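Brellex recalls grip pads after trays fail to stay gripped

37 shares | 4 comments

ANDEN, 25 January 2025. Brellex, which sells hand-held grippers on the promise that they will hold on to things, today announced a recall of 2,000 finger pads that let go of things.

The pads were shipped from October onward with the company's Stirkarine line. They are fitted to the inside of the gripper fingers and are meant to keep a steady hold on thin edges, handles and dividers. Owners reported that after a few hours of use the pads began to creep on their backing. The fingers stayed closed. The object went down anyway.

Brellex received 19 reports before it stopped shipping. Most involved trays, and most of the trays landed right side up. Two people had bruised toes and one shop in Peixoto lost a set of drinking glasses, which the company has replaced with slightly better ones.

"We first told customers to squeeze harder," said Neema Mbwambo, head of product safety at Brellex. "I would like to withdraw that advice. Squeezing harder makes the pad slide sooner, and it tires out your hand."

The fault was traced to an adhesive change approved last year. The new glue passed every test in the company's lab, where the test block is a smooth steel cube weighing less than a sandwich. Testing has since moved to household goods, and the divider of a plastic tray is now a standard grip point. The steel cube has been retired to Mbwambo's desk, where it holds down the complaint forms.
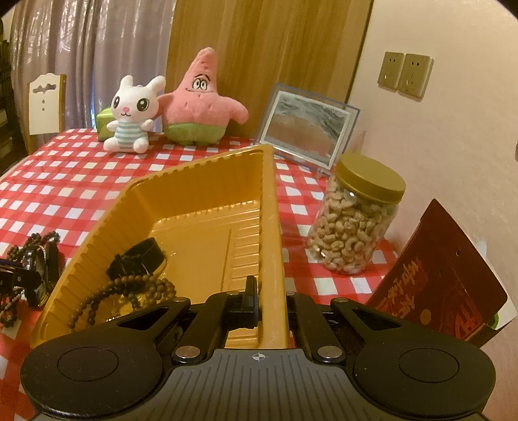
Can I keep using my gripper until the new pads arrive?

Only for light, soft things at table height, and never over your feet or anyone else's. If the pads move when you push them sideways with a thumb, stop using the tool.

Replacement pads use the old glue, along with a small lip that stops the pad from traveling even if the glue gives up. Each recall kit contains 4 pads, a scraper and a card of instructions. The first version of the card left out the step where the old pads come off. Customers who got that version and now own a very thick gripper may call for a second kit at no charge.

Rodrigo Carrilho, who runs the Brellex repair desk, said the swap takes nearly as long as finding the scraper after you put it down. "Clean the metal, let it dry, press and hold," he said. "Then leave it overnight. People do not leave it overnight."

Grippers sold before October are not affected. The price of the Stirkarine line will stay the same, as will the slogan on the box, which the sales team has been asked to think about.

Recall kits can be ordered through any Brellex dealer. Press questions go to Benvinda Salgado in the Anden office.

37 shares | 4 comments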